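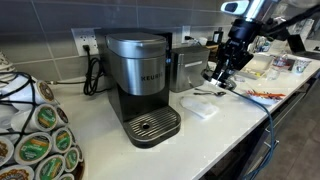 Scale in water-heating appliances

Scale (also limescale or hard-water deposit) is the mineral layer that forms on surfaces in contact with heated hard water. It consists mostly of calcium carbonate, with smaller amounts of magnesium compounds, calcium sulfate and silica depending on the local supply. Scale occurs in kettles, coffee makers, steam irons, dishwashers, storage water heaters and boilers.

Formation

Water that passes through limestone or chalk picks up calcium and bicarbonate ions. When this water is heated, the bicarbonate breaks down, carbon dioxide leaves the solution, and calcium carbonate settles out as a solid. Unlike most salts, calcium carbonate becomes less soluble as the temperature rises, so the deposit tends to form first on the hottest surface present, usually the heating element or the wall of the heating tube.

The rate of deposition depends on hardness, temperature, pH, flow speed and surface finish. Rough surfaces hold crystals more easily than polished ones, and an existing layer speeds the growth of the next. Evaporation produces a second type of deposit, seen around spouts and faucets, in which all dissolved solids are left behind regardless of temperature.

Two crystal forms are common. Calcite is dense and sticks firmly to metal. Aragonite grows as needles, is favored at higher temperatures, and is in many cases easier to dislodge.

Effects

Scale conducts heat poorly in comparison with copper or steel. A coated element must run hotter to deliver the same heat to the water, which raises energy use in some designs and shortens the life of the element. In narrow tubing the loss of internal diameter matters more than the loss of heat transfer. Flow drops, pumps work against higher pressure, and small valves may fail to close.

In appliances that heat a small volume on demand, a thin layer can move the temperature sensor reading away from the true water temperature. Typical results are short fill volumes, long heating times and early shutoff by the thermal cutout.

Scale made of calcium carbonate is not considered a health hazard. Loose flakes may make drinks cloudy, and the surface film seen on tea is partly calcium carbonate.

Measurement of hardness

Hardness is commonly given in milligrams per liter as calcium carbonate. In the United States it is also given in grains per gallon, where one grain equals 17.1 mg/L. Water under 60 mg/L is usually classed as soft, and water over 180 mg/L as very hard. Test strips give a reading in steps and are adequate for setting a cleaning interval. Titration with EDTA is the standard laboratory method.

Removal

Calcium carbonate dissolves in weak acids. Household descalers use citric, lactic, sulfamic or acetic acid. Citric acid is low in odor, but in hot, concentrated solution it can form calcium citrate, which dissolves poorly and may block fine passages. Sulfamic acid acts faster and is unsuitable for some metals and for damaged enamel. Calcium sulfate and silica resist all of these acids and may need mechanical removal.

Descaling solution should never be mixed with chlorine bleach, as the reaction releases chlorine gas. Tanks and tubing are rinsed with fresh water after treatment.

Prevention

Ion-exchange softeners replace calcium and magnesium with sodium or potassium. Reverse osmosis removes most dissolved solids. Polyphosphate dosing slows crystal growth without removing hardness, and loses its effect as the phosphate breaks down in hot water. Magnetic and electronic conditioners are sold for the same purpose, but test results have been inconsistent.

Lowering the setpoint of a storage heater reduces scaling, within the limits set by the control of Legionella bacteria.

See also

Boiler feedwater
Galvanic corrosion
Water softening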